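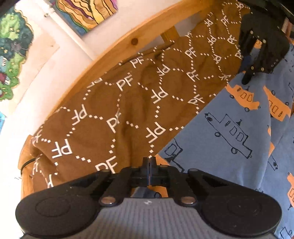
Winter wheels for the wagon, steel or alloy?
Forum: Wheels, Tires and Brakes

skonder_wagon
Posted Apr 14, 2023
Hello all. I must buy a second set of wheels before October and I want to decide early, when the prices are still low. The car is a Toren wagon with the small engine. Now it stands on 18 inch alloys and I would like to go down to 16 for the winter. The shop in Skonderside offers me two possibilities: plain steel wheels for 228 the set, or Druswood alloys for 400 the set. Both prices are without tires. They say both will fit over the front brakes. I drive mostly on small roads with a lot of salt. What would you take?

mudflap26
Steel. You hit a pothole, you bend it, you buy one more. Easy decision.

Gbeho_diesel
I do not agree with mudflap26. I had steel wheels on the same model for four winters and the rust came already in the second one, first around the bolt holes and then at the edge where the tire sits. After this I lost a little air every week. Please calculate the sanding and painting too, if you do not do it yourself.

mudflap26
You lost air because the shop didn't clean the bead seat when they mounted the tires. Mine are older than yours and they hold fine.

Gbeho_diesel
It is possible. But cheap alloys also corrode at this place, I admit it. The coating is the important thing. Ask the shop if the Druswood ones are approved for winter use, it should be written in the paper that comes with them.

lowprofile_no
Check the offset before you pay anything! Some 16 inch wheels fit over the caliper but stand too far out, and then you get all the dirt on the doors. Also ask about the bolts. My alloys needed longer ones than the steel wheels and they were not included.

skonder_wagon
Thank you, I did not think about the bolts. I called the shop. Bolts are extra for the alloys and included for the steel. The man could not tell me the offset by telephone, he will look tomorrow.
One more question, do I need new pressure sensors or can I move the old ones?

lowprofile_no
Move them twice a year? You would pay for mounting each time. Buy a second set of sensors.

treadwear_540
I would do steel with new sensors, and put the saved money in better tires. Your tires stop the car, the wheels are only round.

Gbeho_diesel
On the tires we agree. On the steel still no.

skonder_wagon
The shop called back, the offset is the same as my original 16 inch size in the manual, for both wheels. I think I take the steel and paint them in the summer. I will write again when they are mounted.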